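Home & Family | Company News

Flivport Opens Laundry Folding Classes to the Public

12 April 2022
By Zsófia Szilágyi

Flivport, the home services company, is opening its laundry folding and bed-making classes to the public after a trial that began in January. The classes cover clothes, sheets and children's bedding, and are taught in a furnished bedroom at the company's Imrie branch.

During the trial, 484 people took the course. Most were parents of school-age children or people who had just moved into a first apartment. In a survey at the end of the trial, over 400 of them said they were still folding the way they had been shown three weeks after their last class.

"People come in thinking they need more drawers," said Hajnalka Lengyel, who runs the classes for Flivport. "We look at what is in the drawers first. A lot of the time the clothes are rolled up any old way and they take up twice the room."

The course is taught on a made bed. Flivport tried tables in the first weeks and dropped them. Few people in the trial had a table free at home when the laundry came out of the dryer, and nearly all of them said they folded on the bed. The beds are made up with ordinary patterned sheets of the kind sold for children's rooms, with cartoon bears and strawberries, and dark clothes are used for the first exercises so that beginners can see the outline of each fold against the pale sheet.
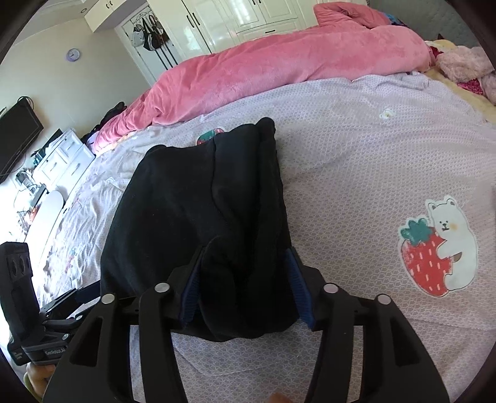 Students start with soft, dark items that do not hold a crease well. These are the pieces that people in the trial said they gave up on most often. The method is to find the seam, lay the item flat along it, bring the sides in and then fold up from the bottom. Items with trim or a waistband are folded so that the band stays on the outside, where it can be found in a full drawer.

The second class moves on to sheets and pillowcases, including the fitted sheet, which Lengyel said takes up most of the hour. The last class deals with putting things away. Students bring a bag of their own laundry to that one and take it home folded.

"I don't mind if the corners are a little off," Lengyel said. "I want it to go in the drawer and come out again without pulling four other things with it."

Each course has three classes and is limited to 22 students. Children may attend with a parent and do not need a separate place. Bedding and practice clothes are provided for the first two classes.

Flivport is also putting out a short printed guide to go with the course, produced with the bedding retailer Clallerier. The guide shows each fold in order and has a page on storing out-of-season blankets. It will be given free to students and can be picked up at Clallerier stores while copies last. Storage boxes used in the last class are supplied by Pundomeo.

Places can be booked at the front desk of the Imrie branch or by phone. People who took part in the trial can come back for any single class at no charge, and should bring their original booking slip.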